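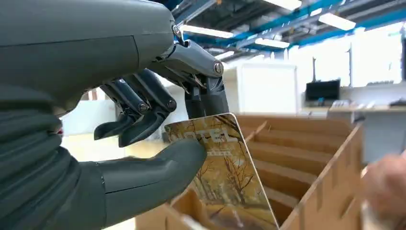
2 min read

Setting thumb pressure for card sorting on the Kadell hand

Updated 7 Oct 2023

Applies to the Kadell hand on the Dimlow card cell, with the cardboard slot organizer. Hotel key cards are the standard test piece. They are stiff, smooth and easy to replace.

Before you start

Park the arm and set speed to 20 percent. Check the silver pivot screws at the finger joints. If a head has backed out, tighten it before changing any values, or the numbers will not hold. Look over the ribbed wrist covering for splits.

Procedure

1. Open the Trutell panel and load the pinch profile. Only the thumb and one extended finger should close. The other two fingers stay bent, clear of the card.

2. Set thumb force to 399. Present a card by hand and close.

3. Tug the card lightly along its long edge. If it slides, raise the value in steps of 20. Do not go above 700. Cards start to bow before that, and a bowed card catches on the dividers.

4. Move to the approach point over the organizer. Keep your hands outside the side panels once the arm is live.

5. Lower into the first slot at a tilt of 65 degrees, then bring the card upright. Open the thumb first.

6. Repeat for each slot. Save the profile under a new name.

If the card twists in the grip, the thumb is landing too close to a corner. Shift the pick point toward the middle and repeat step 2. The Lozano tip covers sold in September are thicker and need the thumb zeroed again after fitting.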